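Status: back in stock since February, after a winter in which we had plenty of carry bags and no boards to put in them.

# Kustach Pit Board

A pit board is a sign on a handle. You lean over the wall with it, your driver goes by at a speed that makes reading unpleasant, and for the next lap you argue with yourself over whether they saw it. Radios were supposed to end all this. Radios also cut out behind the trees at the back of half the club circuits we go to, and when yours does, you'll want a board.

The Kustach is the club-racing board from Tusomberg. It's sized for people who have to fit it in a hatchback next to a jack, a fuel jug and a folding chair that no longer folds. It suits cars, karts and bikes, and it has been used at a soapbox derby, where the driver reportedly ignored it.

## What you get

- One board, 26 inches tall and 17 inches wide, matte black on both faces
- A tile set of 64 digits and letters in fluorescent yellow
- A fixed handle along the bottom edge and a grip on the right side
- A wrist lanyard
- A sheet of blank tiles for whatever your team insists on saying that the alphabet doesn't cover

The Pelari carry bag is sold separately. We tried including it and everybody complained about the price, so now it's separate and everybody complains about that.

## Reading it at speed

Most of the argument around pit boards is about size. Bigger is easier to read, up to the point where the person holding it turns into a kite. We settled on four rows: position on top, gap ahead, gap behind, laps to go. The rows are fixed. You can put anything you like in them, but put the same thing in the same row all weekend. A driver gets one look, and they'd like to spend it on the number.

The tiles are flat-finished. Glossy ones look terrific in the garage and turn into mirrors on the wall at four in the afternoon. We made glossy ones for a season. If you own some, they still fit the rails and we are still sorry.

Yellow on black won out over white on black in our own drive-bys. Orange did well until the sun got low. Pink did better than any of us wanted it to, and you can order it as an extra if you can bear to.

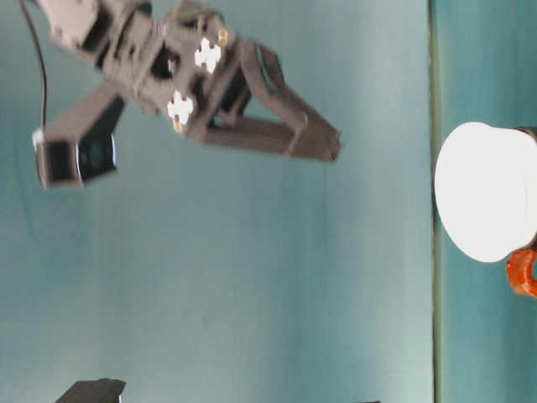

One buyer wrote to us that the yellow was fine but the letter P and the figure 9 looked far too friendly with each other in the rain, and that a perfectly good third place had been lost to an unplanned pit stop. We redrew the P. The current one has a flatter bowl and a longer leg, and if your set has the old shape, send us a note and we'll mail the new tiles. We can't do anything about the third place.

## The rails

Tiles slide in from the right and stop against a rubber bump. There's a spring strip behind each row that holds them with enough pressure to survive being waved about and little enough that cold hands can still shift them. Getting that right took far longer than anything else on the product. Early boards gripped so hard that changing a digit needed a screwdriver. The ones after that were easy to load and threw a 4 onto the pit lane during a practice session, which went down poorly with the marshals.

If a row feels loose after a season, pull the strip out with your fingers, bend it back toward straight, and push it in again. Replacement strips are cheap and come two to a pack.

Magnets get suggested to us a lot. We like magnets. We like them less after they've spent a day in a paddock collecting every metal shaving within reach, and a tile with a beard won't sit flat.

## The handle

It's at the bottom, with the second grip on the side, so you can hold the board out with your weight behind it and keep your head on the correct side of the wall. Please do keep your head on the correct side of the wall. Check your circuit's rules on how many people may stand there and what they have to wear. Some clubs want a helmet. Some want closed shoes, which seems modest.

The lanyard goes around your wrist before you pick the board up. It exists for gusts, and for the person who gets excited at the finish and lets go with both hands.

## Lu lighting strip

For night and dusk races there's the Lu, an optional strip that clips across the top and washes light down over the tiles. It runs off a rechargeable pack which sits behind the board and moves the balance back toward your hands a little. Three levels. The lowest is the one you'll use. The middle one is for fog. The highest was added following a request from endurance teams, and mostly serves to identify you to every other team on the wall.

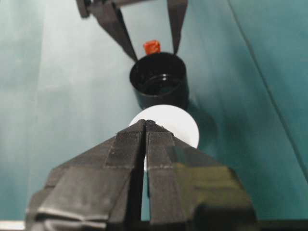 Charge the pack the night before, and charge it in the house. A cold van is hard on it, and the socket in the awning always turns out to be the one the kettle is plugged into. The strip has a fixed white light, with no flashing mode. We left flashing out on purpose, as anything that blinks on a pit wall looks like a signal from race control, and race control takes a dim view of competition.

The clips fit every Kustach board we've made, including the first ones with the crooked top rail. You may need to push a bit.

## Using it with a driver who doesn't look

We get this one more than any question about the product. A few things that have worked for our customers:

Pick a spot on the wall and stay there. Walk the pit wall with the driver before the first session and agree on it. Drivers look where the board was last time.

Show the board every lap, even when nothing has changed. A board that only appears with bad news gets ignored on principle.

Keep it short. "P3 +2" is a message. "TRY BRAKING LATER" is a family disagreement, and there aren't enough tiles for the reply.

Agree on a sign for "I saw it." A lifted finger on the straight will do. Settle on which finger.

And change the tiles while the car is on the far side of the track. Lay out your likely digits beforehand on the shelf of the tile case, in order. New board holders always leave them in a heap, and then spend a whole lap hunting for a 7 with their back to the race.

## Care

Wipe it down with a damp cloth. Don't use brake cleaner, which removes dirt, then the finish, then your good mood. Tiles can go through a sink of soapy water. They can't go through a dishwasher, and we know that from experience: the yellow survives but the tiles come out with a gentle curve, like potato chips.

Store it flat or standing on its handle. Leaning it in a corner with a spare wheel on top will bow it in time. It will still work bowed. It will just look tired.

## Parts and extras

| Item | Notes |
|---|---|
| Pelari carry bag | Padded, with a sleeve for the tile case and a strap that stays put |
| Lu lighting strip | Battery pack and charging cable included |
| Spare tile set | Yellow, or pink for the brave |
| Spring strips | Pack of two |
| ARROW tile | For "come in"; reads the same from either direction of travel if you turn it over |
| Wall hook | Holds the board on a standard pit rail between laps |

The wall hook deserves a word. It won't hold the board in strong wind, and it says so on the hook. We printed it there after the third email.

## Warranty and returns

The board and handle are covered for 2 years against breaking in normal use. Normal use includes rain, being dropped, and being sat on once. It doesn't include being run over, although we've had a good many of those back and several could be fixed with a new rail, so ask before you throw it away. Tiles are covered for fading over the same period. Lost tiles aren't covered, and the letter Q has never been reported lost by anyone.

Unused boards can come back to Tusomberg for a refund. Used boards can come back too, if there's something wrong with them. If there's something wrong with your result, keep the board.

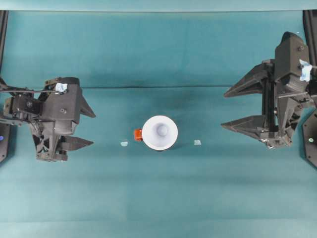

**Will tiles from the older Kustach sets fit the current board?**

All of them fit. The rail width hasn't changed, so you can mix old and new tiles in the same row, though older yellow will look a shade duller next to a fresh set.

## Ordering

Boards ship flat with the handle detached. Four bolts, and the wrench is taped inside the lid of the box, where you'll find it after you've gone and fetched your own. Team orders can have a name or car number printed on the back face. Send us the artwork as plain text and check the spelling, please. We print what we're sent, and there is a team in the north running a very smart set of boards that say RACNG.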